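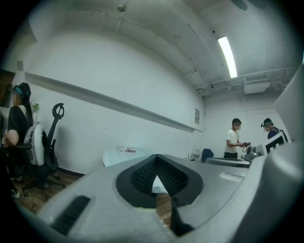

Arbeitsraum bei Plodutel mit Werkbank und Handgreifer. Foto: Plodutel

Plodutel stellt Kommissionierung auf Greifroboter um

10. April 2026 – Der Versandhändler Plodutel führt in seinem Lager Florwood Greifroboter für Kleinteile ein. Die Anlage mit dem Namen Mida übernimmt ab Oktober das Umsetzen von Artikeln bis 200 Gramm aus den Vorratsbehältern in die Versandkartons. Geliefert wird sie vom Automatisierungsunternehmen Kandpal.

Beschäftigte aus der Kommissionierung zeigen die Griffe mit handgeführten Greifern vor, Mida lernt aus den Aufnahmen. Bisher liegen Aufnahmen zu 546 Artikeln vor, bis zum Start sollen es 2.000 sein. Zwölf Beschäftigte haben dafür eine Schulung abgeschlossen und arbeiten im Wechsel an der Werkbank und im Lager.

„Wer jahrelang kommissioniert hat, weiß, wie man eine dünne Tüte anfasst. Dieses Wissen brauchen wir“, sagt Deepak Shakya, Leiter der Logistik bei Plodutel.

Stellen fallen durch die Umstellung nicht weg. Die Nachtschicht in der Kleinteilezone entfällt, die betroffenen Beschäftigten wechseln in den Tagdienst – die Zuschläge werden ein Jahr lang weitergezahlt. Sperrige und zerbrechliche Ware wird weiterhin von Hand gepackt.

Pressekontakt: Plodutel, Unternehmenskommunikation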